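How to Wash and Dry Cotton Knits Without Losing a Size

Cotton jersey shrinks for two reasons. The yarn is stretched during knitting and relaxes the first few times it gets wet, and the loops are pushed closer together by tumbling. The first kind can't be avoided for long. The second can be limited at home with the settings below.

What you need
- Mild liquid detergent, no bleach or softener
- A washer with adjustable spin speed
- A tape measure
- A flat surface or drying rack larger than the garment
- A clean bath towel

Step 1. Measure before the first wash
Lay the shirt flat and measure the chest one inch below the armholes, then the length from the high point of the shoulder to the hem. Write both numbers down. Do not pull the fabric while measuring. A reading taken under tension is useless for comparison later.

Step 2. Sort
Wash pale knits with other pale knits. Keep zippers, hooks and heavy denim out of the load, as they abrade the surface and cause pilling. Turn printed shirts inside out.

Step 3. Wash
Select a cold or cool cycle, never above 96 degrees Fahrenheit. Use the gentle setting and a low spin. Fill the drum loosely. If the machine has an extra rinse option, use it - detergent left in the fibers dries stiff.

Step 4. Remove water
Take the shirt out as soon as the cycle ends. Do not wring it. Lay it on the towel, roll the two together, press along the roll and unroll.

Step 5. Reshape and dry
Spread the shirt on the drying surface. Square the shoulders first, then the side seams, then the hem. Compare with the numbers from Step 1 and ease the damp fabric out by hand where it is short. Work in small moves along the whole edge; pulling at one point leaves a peak that stays after drying. Leave for at least 8 hours, turning once.

Step 6. Store
Fold pale knits and keep them out of direct sun. Hangers stretch the shoulders of heavier jersey.

Notes on fiber blends
Blends with polyester shrink less and dry faster. Blends with elastane should be kept away from heat entirely. Viscose knits grow when wet, so skip the easing in Step 5 and support the full weight when lifting. 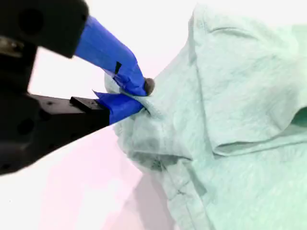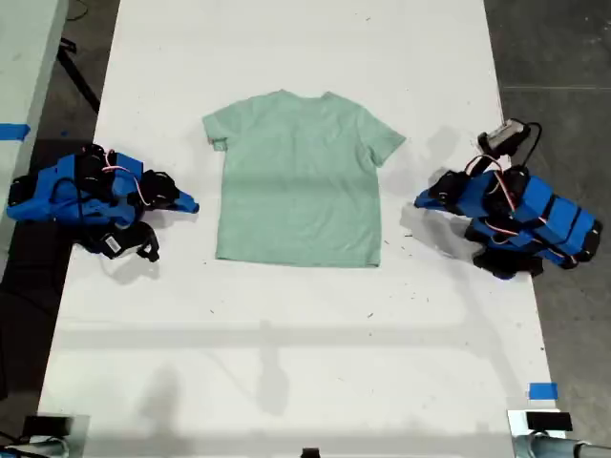
Pale green knit in both; the second shows the short-sleeved T-shirt laid flat.

Text: Khoa Mạch. Updated October.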